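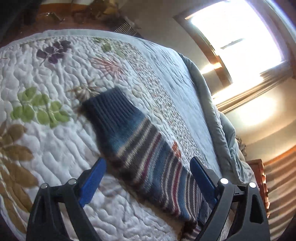

客房床罩与条纹毛线袜(议题二、议题三)

鲁拉维尔合住公寓 住户例会纪要

日期:2023年3月31日(星期五)
地点:一楼起居室
主持:Ingrid Iwasaki
出席:Uwe Wiegand、Oľga Jelínek、Mei Haverford、Ingrid Iwasaki、Lyle Greenberg(晚到,从议题二中段开始参加)
记录:Mei Haverford

开会之前照例先喝茶。Oľga带了一盘罂粟籽卷,大家吃得很高兴,所以正式开始比通知上的时间晚了一刻钟,这一点由记录人如实写下,也请没有赶上那盘点心的Lyle多多包涵。Ingrid欢迎各位,说冬天总算快过完了,趁着换季把被褥衣物的事情理一理,心里也会松快许多。

一、上次纪要及遗留事项

上次纪要无人提出修改,通过。

遗留事项有两件。第一件是晾衣间那扇关不严的窗,Uwe已经换了密封条,他说现在风大的时候仍有一点哨声,不过雨水进不来了。大家向他道谢。第二件是烘干机的滤网。Oľga再次恳请各位用完以后顺手清一下,她上周取出来的那一层绒毛厚得可以给小猫做垫子。Ingrid建议在机器盖子上贴一张小纸条,字写得客气些。Oľga负责写,Uwe表示如果需要,他可以帮忙塑封。

二、客房的白色绗缝床罩

这一项谈得最久,也许因为每个人对这条床罩都有感情。

先说来历,供新近搬来的Lyle参考。床罩是十一月大扫除的时候从顶楼储物柜里取出来的,原先收在一只写着“Ambrose”的旧纸箱里,究竟是搬家公司的名字还是从前住户的名字,讨论了一会儿没有结果。白底子,上面散着印花,有深紫色的五瓣花,有一丛丛绿叶,还有棕褐色的长枝叶子,中间夹着一朵花瓣细细的红花。Ingrid说她最喜欢那朵紫色的,每次铺床都要把它转到看得见的一边。Uwe则偏爱那些叶子,他说看着像他母亲夹在菜谱里的干叶子。

需要商量的是怎样洗。床罩的绗线走得又密又弯,一粒一粒像鹅卵石,摸上去鼓鼓的,很好看,可是大家都担心洗坏。另有一条针脚更细的带子,印着淡粉、灰和绿的小碎点,Oľga特别提醒,那样细的线最怕勾。

各人意见如下:

Uwe主张送到Vuller洗衣店,理由是家里的洗衣机装不下这么大一件,硬塞进去中间的部分根本转不开。他打电话问过价钱,双人床尺寸的绗缝床罩收费140克朗,取送另算。

Oľga主张在浴缸里用温水手洗,她年轻时洗过比这更厚的羽绒被,两个人抬着拧,一个下午就好了。她愿意出力,只是腰不如从前,需要一个搭档。

Mei(即记录人)担心印花掉色,特别是深紫和红的那几处,提议先拿一块白棉布蘸水,在不起眼的角上按一按,看有没有颜色染上来,再决定别的。

Ingrid问,究竟有没有必要现在洗。客房自冬天以来只住过两拨客人,床罩白天铺着,晚上都叠好放在椅子上,也许好好抖一抖,在阳台上透半天风就够了。

Lyle这时到会,外套还没脱就被问到意见。他说自己在客房床上整理过洗好的衣服,没有想到床罩这么讲究,很不好意思。大家连忙说没有关系,那张床铺得平,光线又好,谁都在上面叠过衣服,Oľga承认她上个月还在那里配过一整筐袜子。

商量下来的结果是:先试色,由Mei在下周做;不掉色,再送Vuller清洗,费用从公共账上出;掉色,就只透风,不下水。绗缝的这一面晾的时候朝里,免得太阳晒褪。Oľga对不能手洗略有遗憾,不过她说,省下的力气正好拿来织东西。

顺带一事:以后仍可以在客房床上叠衣服,但请先把带拉链、挂钩、搭扣的衣物放到一边,湿的毛线东西请不要直接搁在床罩上,毛线浸了水有时会染色。这是请求,不算规定。

三、认领条纹毛线袜

客房床罩上的那只毛线袜,至今没有主人来领。Ingrid请大家好好想一想,她说这么用心的东西,丢了怪可惜的。

袜口是深藏青色的罗纹,往下渐渐变成浅一些的青蓝,再往下是一道一道的横条,炭灰、白、奶油色、浅蓝,还有暗暗的酒红。表面有一点起绒。在座的人轮流猜了一遍:

Uwe说绝不是他的,他的袜子全是灰的,这一点住在这里的人都能作证。

Lyle说颜色他很喜欢,如果实在没有人要,而且能找到另一只,他乐意收养。

Ingrid觉得像她外甥女去年冬天穿过的一双,可是外甥女那双的袜口她记得偏绿,又觉得不像。她会写信去问。

Oľga从织法上谈了许多,记录人尽量记全。她说竖罗纹的袜口弹性好,不容易往下滑,她自己起针也爱这样起;颜色由深到浅地过渡,她猜用的是段染线,当然也可能是一股一股接的,要翻过来看里面有没有线头才知道。如果里面有线头,就是有耐心的人织的;没有,就是会挑线的人织的,两种人她都佩服。她手边有一团Kanitz的袜子线,炭灰色,倘若脚跟或脚尖有磨薄的地方,可以拿来补。她还没有细看,不敢说有没有。

Mei问另一只会不会还在烘干机后面。Uwe说上次换密封条的时候他顺便看过墙根,只找到一枚纽扣和一张洗衣店的旧收据,但机器底下他没有挪开看。他答应这个周末和Lyle一起把烘干机往外拉一拉。请两位当心腰,也当心地砖。

决定:袜子暂放在走廊的失物筐里,用夹子夹好,旁边附一张便条。四月底以前没有人认领,另一只也找不到的话,由Oľga处置。她说单只的毛线袜用处多得很,可以套热水袋,可以装干薰衣草放在衣柜里,拆了还能再织。Lyle听到热水袋,说自己刚好有一个没有套子的。这件事先记下,不作承诺。

四、失物筐

既然说到失物筐,Ingrid提议趁此机会清一清。筐里现有的东西,除了上面说的袜子将要放进去以外,大多是手套、围巾和手帕,其中有一条围巾大家都认得是Uwe的,他自己却坚持说不是,直到Oľga翻出他名字的缩写。围巾当场归还。

关于存放多久,Mei说三个月比较宽裕,Uwe觉得一个月就够了,东西放得越久越没有人看。最后取中间,定为六个星期,毛织品到期前请Oľga先过目,其余的洗净后捐给街角的旧衣铺。议题三的袜子按四月底的日子办,不受这一条影响。

Lyle问能不能在每户的洗衣袋上缝个颜色标记,这样同一锅洗出来的小件就不会混。大家觉得主意很好。Oľga有许多零头线,各人可以自己挑颜色。Ingrid先要了紫的,Uwe要了灰的,引起一阵笑声。Mei要绿的,Lyle要红的,Oľga自己留白色,说白色最不会有人抢。

五、换季收纳

冬被和厚毛毯请在复活节以前晒好,装袋收进顶楼储物柜。Uwe提醒,柜子左边那块隔板有些下沉,重的东西请放在最下面一层,他会找时间加一个托架。

旧的樟脑丸已经没有味道了,是否换新的,意见不一。Oľga怕那个气味,一闻就头疼,她愿意用雪松木片。Ingrid说木片过一年要用砂纸打一打,不然也没有用。Uwe有砂纸。于是买雪松木片,由Ingrid去办。毛织品收之前务必洗净晾透,这是Oľga反复嘱咐的,她说虫子最爱的是穿过没洗的羊毛,大家不要心存侥幸。

顶楼还有几只纸箱没有打开过,包括装床罩的那只Ambrose箱子底下压着的两只。大家都很好奇里面会不会还有床罩。约好天气暖和以后一起上去看,Mei带手电筒,Oľga带点心。

六、公共账目

Mei简单报告。三月底公共账上结余4000克朗。本季度洗衣用品和小修理一共花去906克朗,其中包括Uwe的密封条,收据都在厨房抽屉的蓝夹子里,欢迎翻看。

Ingrid提议账上至少保留2000克朗,以防洗衣机哪天真的罢工,它脱水的时候已经在地上走路了。大家同意。床罩送洗和雪松木片的钱照付,买之前跟Mei说一声即可。

七、其他

Lyle想知道客房下一次什么时候有人住,他的姐姐打算来过几天。Ingrid查了日历,复活节后的那一周空着,已经用铅笔写上。她希望床罩那时候能够洗好铺上,如果赶不及,就先用橙色的毛毯。Lyle说姐姐不会介意,她住哪里都睡得着。

Oľga问有没有人愿意学织袜子,她可以在星期二晚上教,带一副短针和一团线就行,线不要太细,初学的人会灰心。Mei和Lyle报了名。Uwe说他来喝茶。

Uwe又提到厨房水龙头有一点滴,他看过了,要换垫圈,尺寸已经量好。

待办

Mei:床罩试色;联系Vuller(视试色结果);更新账目
Uwe:储物柜托架;水龙头垫圈;和Lyle一起挪烘干机
Lyle:和Uwe一起挪烘干机,找另一只袜子
Oľga:滤网纸条;失物筐便条;洗衣袋标记用的线
Ingrid:写信问外甥女;买雪松木片

下次例会的时间由Ingrid在走廊的板子上公布,地点仍在起居室,茶由Uwe准备。如对本纪要有补充,请直接写在走廊那一份的空白处,或者敲记录人的门,晚上九点以前都可以。

会后大家帮忙洗了杯子。剩下的一块罂粟籽卷给了Lyle。

记录:Mei Haverford
核对:Ingrid Iwasaki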